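Utensil caddy: drawer, counter or table?

Last updated: November 13, 2021

marrowfield
We moved into a smaller place in April and I lost two kitchen drawers in the deal. The one drawer that's left by the stove is 17 inches wide and it has to hold knives, the can opener, measuring cups and everything else. I'm thinking of getting the spoons and chopsticks out of there completely and keeping them in a caddy. My question is where people keep it. My counter is already full with the rice cooker and the dish rack. The table is the only other flat surface. Does anyone leave one on the table all the time, or does it end up in the way?

dov_p
On the table, all the time. Ours has been there for 4 years. It saves setting the table, people just reach. Get one with holes so you can put things in it a little damp without water sitting in the bottom.

Ketill Kragh
I would not put utensils away damp in anything, holes or no holes. The metal is fine but wooden chopsticks go gray at the ends and start to smell. Dry them flat on a towel first, overnight if you can. I threw out a whole set that had been standing in a jar.

dov_p
A jar has no holes. That's the difference.

Ketill Kragh
It helps with the puddle. The tips are still standing on a wet surface with other wet tips leaning on them. Put them in tips up if you're going to do it your way.

tansyroot
Tips up means everyone who grabs a chopstick grabs the end that goes in somebody's mouth. Same with spoons bowl up. We do handles up for anything guests touch.

Ketill Kragh
In my house we wash our hands.

tansyroot
Good for your house. I have a six year old.

lowell_b
Drawer person here. Open caddies near a stove collect grease, and on a table they collect crumbs and dust. If the drawer is 17 inches you can fit a divider tray and stack a second shallow one on top that slides. I have the Condov one. It isn't pretty but it takes flatware for six on the top level and the junk goes below. Measure the inside height before you buy, mine clears by very little.

marrowfield
Inside height is the problem, the drawer is shallow. I tried a stacking tray already and it caught on the frame each time I opened it. So it's going to be a caddy. I've been looking at the Pondano in steel and the Halász, which is ceramic and has three compartments. Anyone own either?

quillback
I had the Halász. Nice looking, heavy, won't tip over. The compartments are narrow though and you can't get a sponge down to the bottom, so after a few months there's a brown ring in each one. I used a bottle brush on it. I gave it to my sister and she keeps pens in it.

dov_p
Plastic. It's cheap, it's light, and you can wash it in the sink with everything else. I don't see why anybody pays for ceramic to hold spoons.

quillback
Light is the trouble with plastic if you use long chopsticks. They lean over and pull the whole thing with them. Fill it evenly on both sides and it's better.

marrowfield
OK, I went with plastic. White rectangular caddy with oval drainage holes along the front. I've got it on the table on the gray grid cloth for now, with a couple of metal spoons and some wooden chopsticks to see how it does. The label is still on the front and there's clear wrapper on one side, because if I don't like it in that spot it's going back.
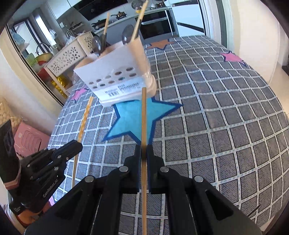 What I want to know is whether to keep it at the kitchen end of the table or move it to the middle. At the kitchen end it's easy to refill from the sink. In the middle everyone can reach it but then there's no room for a big serving dish. The table seats four if nobody brings a coat.

tansyroot
Kitchen end. Middle of the table is for food. I like the stars, by the way. Do they stay out when you eat?

marrowfield
No, the stars come up before dinner. The cloth stays.

lowell_b
I'd still look at a wall rail over the counter. Fakutby makes one with hooks and a small hanging cup. You'd get your table back.

marrowfield
Renting, can't drill.

Ketill Kragh
Before you load it for good, peel the label off and wash off the glue. Warm water and dish soap for a while, then cooking oil on a rag for what's left. If you leave the label on, it gets soggy at the edges and picks up dirt. And your spoons are bowl up, which I agree with, whatever tansyroot says.

tansyroot
Noted. I still say handles up.

dov_p
Put a folded dishcloth or a saucer under it. The holes drain onto whatever is underneath and you'll get a wet patch on that cloth.

marrowfield
Saucer is a good idea, I have an odd one. I'll dry the chopsticks flat first and leave the caddy at the kitchen end for a couple of weeks. I haven't decided on bowls up or down. My husband puts them in both ways anyway.

quillback
Post again if it tips.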